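Gornaron hand gripper, two months in

I bought the Gornaron back in July, after Kipchumba Khaemba let me try his for an afternoon and I went home jealous. You hold it, you do the chore, and the recording goes off to train your arm. I'd been teaching mine by remote control until then, and my wrists were begging for something else!

Most of my demos are kitchen stuff, mainly plates. I've logged almost 300 so far, and the squeeze feels natural after the first evening (the trigger is stiff out of the box, give it time).
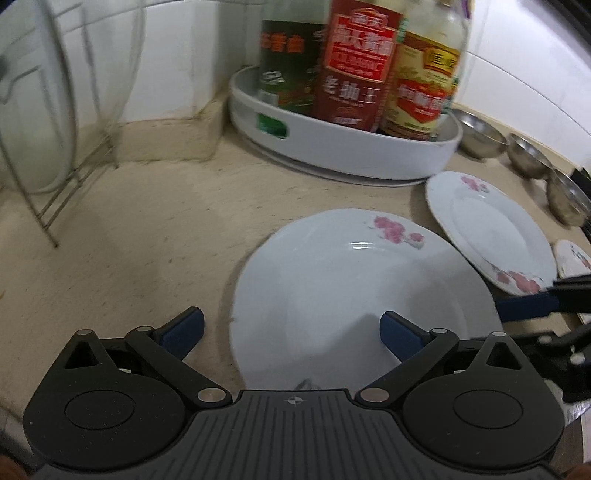 Battery life is fine, the app is not. It froze on me twice while saving, and I lost a whole evening of plate pickups, which I'm still grumpy about. Support did write back the next day, a very patient guy named Henrik Stüber, and the update he sent has behaved so far.

It's heavier than I'd like, too. I do 100 grabs and then I want a sandwich. But going back to the joystick for dishes? No way. I still use it for slow things like drawers.

Four stars, and please, Gornaron, sell the fingertips separately.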